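Preguntas frecuentes: paradas de protección en la celda de vajilla
Proyecto Bastolthorpe. Mantenimiento: Florence Li

¿Qué falló en mayo?
El brazo entró en parada de protección en 4 de 57 ciclos, siempre durante la aproximación a una pieza. El controlador registró exceso de par en la muñeca. No hubo lesiones. 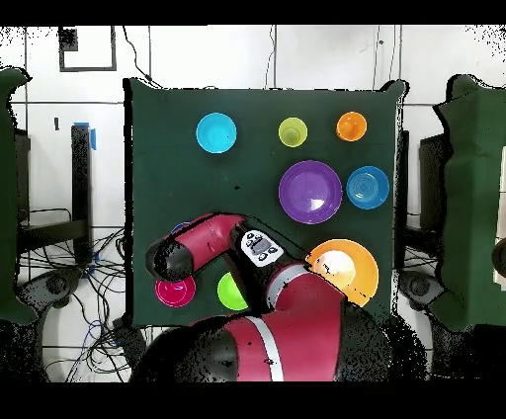

Brazo sobre la zona de trabajo, con platos, cuencos y vasos de colores.

¿Cuál fue la causa?
Un desajuste en la calibración entre cámara y base. La altura calculada del borde quedaba casi 2 mm por debajo de la real y el dedo presionaba la pieza. Los bordes anchos y los reflejos agravan el error de profundidad.
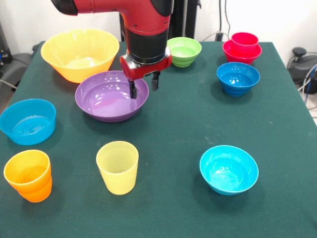 Foto: Noel Galang / Kowalchuk

Con la pinza abierta, un dedo debe bajar por dentro del borde del cuenco y el otro por fuera. Si alguno toca el borde, se aborta el ciclo.

¿Se puede rearmar desde el panel del brazo?
No. Primero se lee el código en el controlador y después se retira la pieza con el brazo detenido. 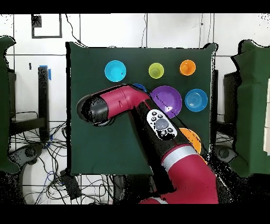 Seguridad

¿Quién autoriza el reinicio?
Jocelyn Hawthorne o el responsable de turno. La velocidad queda limitada hasta completar 100 ciclos sin paradas.

¿Hay que revisar los cables del suelo?
Sí, antes de cada arranque. Un tirón en el cable de la cámara invalida la calibración.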